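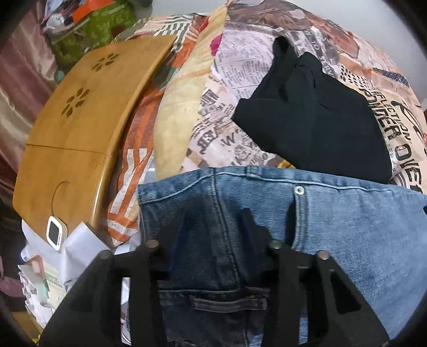

Two black fingers, one pair of jeans. Laundry is harder than it looks!

Can a Robot Clean My Room Yet?

I get asked this a lot when I visit schools, usually by someone whose bedroom floor has disappeared. So let's find out! The short answer is "a little bit, slowly." The long answer is more fun, and it starts with a pair of pants.

Think about how you pick up your jeans. You grab them somewhere, give them a shake, and your hands sort of find the top by themselves. You probably do it while talking, or chewing toast. A robot has to work out every bit of that. Where do the jeans stop and the bed begin? Which side is up? Is that dark lump a pocket, or a shirt lying next to them?

A gripper with two fingers can pinch the waistband of some jeans, and that's a smart place to start. The waistband is thick and stiff, and it has useful landmarks like belt loops and seams. The legs are the tricky part (they flop all over the place).

Why floppy things are so hard

A mug is always mug-shaped. You can turn it upside down or put it on a high shelf and it will still be the same mug. Robots are pretty good with things like that. But cloth changes shape every time you touch it! Drop a T-shirt on your bed twice and you'll get two completely different heaps. Engineers call things like this "deformable," a fancy word for squishy, bendy or floppy.

Then there's the bed itself. Look at a bedspread printed with old newspaper clippings, all letters and cartoons. You know right away that the words are flat and the jeans are lying on top. To a computer, a big black letter and a black shirt can look a lot alike until it has learned the difference.

My friend Su-bin Oh teaches machines to fold at a workshop in Stanness. Her folding robot is called Tresar, and last March I went to watch it try towels. It did 18 in one afternoon. I was so excited about the first one that I clapped, and then I stood there for ages waiting for the second. Its best towel took 60 seconds. My nephew is 9 and he beat it easily, although his towel was a bit lumpy.

So how do they learn?

Practice, practice, practice. People show the robot how to do a job over and over, in lots of different rooms, with lots of different clothes. Su-bin's team has collected 3,624 short lessons so far, and Tresar still gets muddled by sleeves. Hoodies are the worst. Don't even mention fitted sheets!

What can machines do already?

Your washing machine is a kind of robot helper, if you think about it. It fills, spins and drains all on its own. Robot vacuums can find their way around chair legs. In shops and warehouses, machines carry boxes and shelves from place to place. All those jobs have something in common: the machine does one thing, and people have set it up so there aren't too many surprises. A messy bed is pretty much all surprises.

Try it yourself

Put on a pair of thick oven mitts and ask a grown-up for a clean pair of jeans. Now use just one thumb and the side of one mitt to pick them up by the waistband, lay them flat and fold them in half. Want it harder? Close one eye. Byung-chul Ryu, who draws the cartoons for these pages, tried it and put both legs through the same belt of his bathrobe. I still don't know how.

If you want to tell me how long yours took, get a grown-up to help you write in. And yes, you do still have to pick up your own pants tonight.

We use cookies to remember which pages you have read. OK / Change settings

© Graltgate Kids | Contact us | Back to top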